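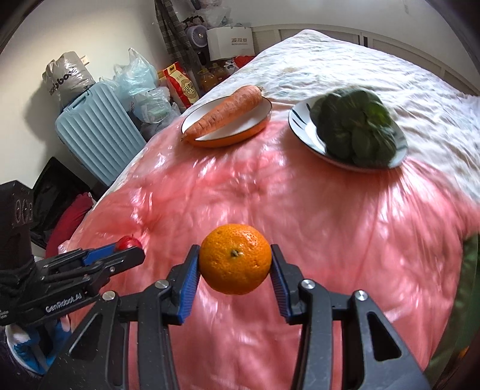
Cahier d'atelier Atetti, site de Cirnonmont - rédigé par l'équipe tri et dressage - 26 septembre 2010

Reprise du tri des fruits et légumes sur le lit de la chambre, film plastique rose étalé par-dessus le couvre-lit blanc. Le film brille beaucoup sous l'éclairage de la pièce. À noter pour la suite : il marque les plis du tissu, les petites pièces rondes ont tendance à rouler vers les creux.

Répartition retenue :
Carotte seule, assiette blanche à bord orange, posée en diagonale, fane coupée vers la droite.
Légumes-feuilles en botte, assiette blanche à rayures bleu foncé. Espèce non notée à la réception, à reprendre sur le bon Wundton.
Mandarine et petit fruit rouge hors assiette, traités en dernier.

Mandarine : peau grenue, cicatrice du pédoncule sèche et sombre. Pesée non faite, la balance est restée chez Văn. Prévoir 30 minutes de plus au prochain passage pour peser toute la série.

Fond de la chambre pas encore dégagé. Valise bleu clair debout contre le mur de gauche avec le sac imprimé dessus, sachets plastique en tas à côté, sac jaune et rouge derrière (riz ou farine, vérifier avant de le ranger). Le carton blanc et la bouteille de jus d'orange restent près du ventilateur. Garder libre le passage devant l'armoire.

À faire : lisser le film - ou en essayer un mat -, troisième assiette pour les fruits, étiquettes 7 à 13 à réimprimer.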